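4.2. Recogida y colocación en mobiliario de oficina

El conjunto Zamach reúne 3,933 demostraciones registradas con pinza de mano, de las cuales 1,642 corresponden a tareas de ordenación en estanterías y cajones. La política se entrenó durante 4,000 épocas con la configuración descrita en la sección 3 y se evaluó en 122 ensayos, sin ajuste posterior al entorno de prueba.

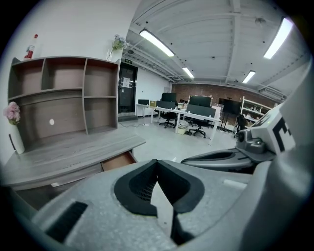
Figura 3. Entorno de oficina visto desde la pinza de mano.

La tasa de éxito depende más de la geometría del mueble que del objeto manipulado. En superficies despejadas y a una sola altura, la política alcanza la pose de agarre con pocas correcciones. El mobiliario de la figura 3 plantea una situación distinta: seis huecos abiertos de ancho desigual, un cajón abierto bajo el canto del escritorio y un jarrón transparente con flores artificiales en lo alto de la estantería. Los recipientes transparentes siguen siendo la principal fuente de error en la estimación de profundidad, como ya señalaron Akyol y Deligiannis para el sistema Silar.

El cierre de cajones resultó más fiable que la colocación en huecos estrechos, donde predominan las colisiones con los tabiques. Con estos resultados no consideramos viable el orden de un puesto de trabajo sin supervisión.

Correspondencia: Hacer Akgül, Laboratorio Brindgate | © Los autores | Volver arriba
Compartido 122 veces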